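Measure the bench before you ring the supplier

Small laboratories are buying robot arms for jobs that used to be too minor to bother with. The arm is the easy part of the order. Working out the rest of the budget takes longer.

Algate is a contract testing laboratory on the edge of Dollen. It handles water and soil samples for farms, builders and a few local councils. Most of the work is done by hand, and a good deal of it consists of moving racks: out of the store, onto a plate, off again, across to the next position.

Sheena Baxter runs the sample room. In February she asked her staff to write down each time they moved a rack during one ordinary shift. The total was 153. She had guessed it would be half that.

"I took the number to the budget meeting and it was the only part of my paper that people read," she says. "So my advice is to have a number."

The budget meeting agreed to look at a single arm on a single table. It did not agree to buy one. Before any money was committed, Baxter had to show that the thing would fit, that it could reach what it needed to reach, and what it would cost over its first few years, including the parts that never appear on the front page of a quote.

Algate hired Amedeo Cattaneo, an independent engineer, to build the cell on a computer first. He modelled the room, the table, the arm on its mount and the perforated board that holds the fixtures.
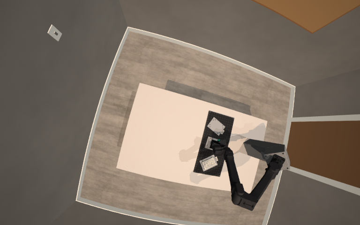 The simulated cell from above. Three positions run along the perforated board, with the gripper over the middle one.

Cattaneo charges by the day for this work, and he says clients often try to drop it from the plan to save money. His usual reply is to ask where the arm's elbow will be when the gripper is at the far end of the board. Few buyers have thought about it. A quote gives the reach of an arm as one figure, measured in a straight line, and an arm doing real work is hardly ever straight.

At Algate the first layout put the board too close to the mount. The arm could get to everything, but only by folding itself up, and two of the moves were slow. Shifting the board along the table on screen took an afternoon. Doing it after the fixtures had been bolted down would have meant new drawings and a second visit from the installer.

The model also settled an argument about fingers. The supplier, Plistitz, includes a plain pair with its gripper. Algate's racks are wide for their height, and Baxter wanted to know whether the plain pair would do or whether she should pay for shaped ones. Cattaneo tried both sets on the same moves, and the shaped ones went into the plan.

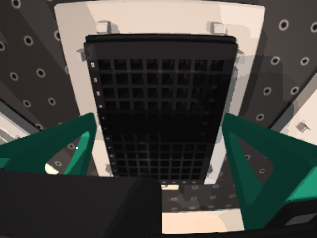

Fingers open in front of the black grid tray, which sits on a pale plate with a border showing on all sides.

Fingers are cheap next to an arm, but they are a good example of a cost that turns up late. So are spare fixtures, a second board, and the hours it takes somebody to teach the positions again after the table has been knocked. Baxter now keeps a separate sheet for these. It is longer than the main one.

Her other advice is to visit a lab that has had its arm for a couple of years and ask to see the invoices. She went to two. One was happy with what it had bought and the other had stopped using the arm when the person who programmed it left. Both had paid for more support than they expected in the first year and less in the second.

Algate expects to place its order once the floor survey is back. Delivery is quoted at six weeks.

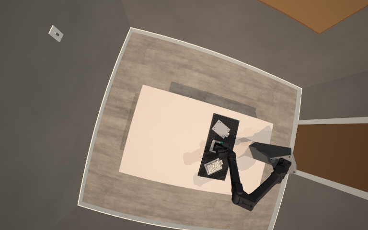 By Aarti Joshi

Reading the quote

Three suppliers' quotes for the same job can be laid out in three different ways. I asked Carmela Lo Presti, who buys equipment for a group of small labs, and Benedetta Rinaldi of the installer Berisha what they look for.

Lo Presti starts with what has been left out. Mounts are the usual thing. An arm needs something solid to bolt to, and a standard bench may not be good enough. If the quote says "customer to supply mounting", get a price for it before you compare totals.

Next she looks at training. One quote on her desk listed operator training at £995 a day, with a minimum of two days. Another included a day in the price but charged for travel. She asks for two people to be trained, always, and writes their names into the plan.

Rinaldi wants buyers to describe the awkward part of the job and leave the rest to the installer. "Everybody sends me a video of the arm crossing the table," she says. "I want to know about the last few centimetres, where the fingers come in at the sides of the rack. That is what I am pricing."

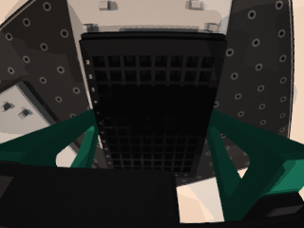

Green fingertips at the long sides of the rack, a little below its middle.

She also asks how many kinds of rack there are. One lab told her there was a single type and then produced four on the morning of the installation. Each needed its own settings, and the extra time was charged at the day rate. Send samples of everything, she says, including the old ones at the back of the cupboard.

On payback, both are cautious. Lo Presti will not put a figure on staff time saved until the cell has run for a full quarter. If a lab moves more than 200 racks a day she thinks the case is usually worth making. Below that it depends on what else the staff could be doing, and whether a second job could go on the same board later. Leave space for it on the table, and ask for the price of the second set of fixtures while you are still negotiating the first.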